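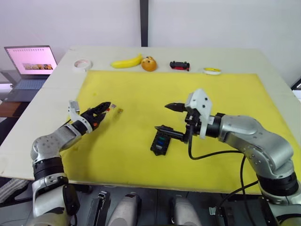
*Figure 5.1. A work table with a yellow foam mat.*

# Chapter 5: Surfaces and Friction

Put a coin on a smooth tray and lift one side slowly. At first the coin stays where it is. Then, at a certain angle, it starts to slide. Now cover the tray with a piece of foam and try again. You will need to lift it much higher — and sometimes the coin will tip over before it slides.

The force that holds the coin back is called **friction**. It acts along the place where two surfaces touch, and it depends on both of them. For this reason we never say that a material has "much friction" alone. We must always say against what.

In this chapter we first study objects at rest, and after that objects which already move. Section 5.2 uses the measurements of Ulla Magnusson, who tested 183 pairs of materials in her school laboratory at Clokell. Her tables are printed at the back of the book.

**Before you start**

- Review the drawing of forces from Chapter 4.
- Find a flat board, a ruler and a mass of 100 grams.
- Write down which surface in your kitchen you expect to be the most slippery. You will test it in Section 5.3.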